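Tablero de mesa Atine, acabado satinado
Ref. 859 · Fabricante: Flonex · Serie Ratbridge

Tablero de madera para mesas de comedor, oficina o sala de reuniones. Se suministra sin patas, con cantos redondeados y cara inferior sellada. Longitud: 168 cm. Fondo: 55 cm. Compatible con los bastidores Bhutto de perfil recto. Montaje en pared no admitido.

La cara vista se entrega lijada y con 2 manos de barniz al agua. El tono es marrón medio rojizo, con la veta en sentido longitudinal. Al tratarse de un material natural, el dibujo y la intensidad de la veta varían de una pieza a otra y no constituyen defecto.

Limpieza con paño ligeramente humedecido y jabón neutro. No utilizar disolventes, amoniaco ni estropajos. Los líquidos derramados deben retirarse de inmediato.

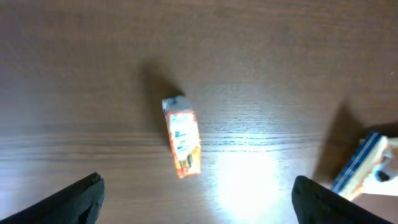
Acabados y superficies

Tablero marrón de superficie lisa, con veta fina y un envase de cartón pequeño, naranja y amarillo, apoyado encima. Con luz directa el satinado produce reflejos claros; para puestos con pantalla se recomienda la versión mate. Las muestras de acabado se solicitan indicando la referencia del tablero.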